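Call for test users: Wostov gripper training kit

Bresby is looking for 13 people to try our new software kit before it goes on sale in December. The kit is named Wostov. With it you can practice the control of a two-finger robot gripper on your own computer, and you do not need any hardware at home.

You do not need experience with robots. We ask only that you can read English instructions well and that you have a computer not older than seven years. People who teach in technical schools are very welcome.
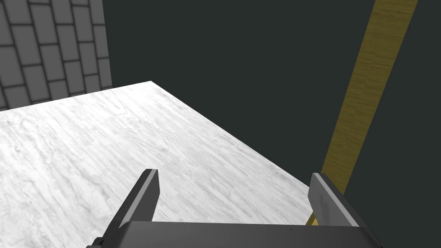

Wostov simulator: the open gripper over the marble table.

The test takes two weeks. In this time you will complete 44 short exercises, most of them on approaching a table, opening and closing the fingers, and stopping at the correct height. After each exercise you fill in a short form and tell us what was difficult or not clear. Please write also about small problems, for example a button with a strange name.

Every participant who finishes all exercises receives 237 euros and keeps the full license of the kit. The payment is made by bank transfer after we have your last form.

To apply, please send us a short letter through the contact page, with the subject "Wostov test". Tell us what computer you use and how many hours in a week you are free. We answer to all letters, also when the places are already full.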